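March 2021

Bench 3, glaze store and slip tests

Second round on the casting slip for the Calamby basins. The first batch was too thick to drain cleanly and left a ridge inside the foot. Thinned the new batch with the Sturex deflocculant, added a little at a time, and let it stand overnight before measuring. Litre weight was high at first, so more water went in and it was stirred again by hand. Did not use the paddle mixer – it pulls air in and we had pinholes last August.

Cast 7 test pieces from mould B. Wall thickness is better on the long side than at the corner. Mould B is still drying slowly and I would like it left on the rack for longer between fills. Darcy McAlister has the notes on mould A.
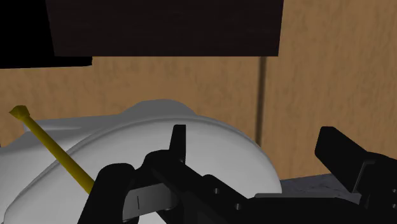 White glossy form with raised curved rim, simulated view.

Glaze: the Kuvus white crawled again on two pieces, both near the rim. I think this is dust from fettling. Wiped the rest with a damp sponge and left them before dipping. Bisque was taken to 940, same as before, with an 83 minute soak, so I do not think the firing is at fault. Dry weight of glaze on the last piece was 164 g. Would like to get that down.

To do: sieve the reclaim bucket, order more cones, label the shelf by the sink. The old tub of frit has no date on it – throw out unless someone claims it.

Calamby workshop notebook | Contact the workshop office | Back to top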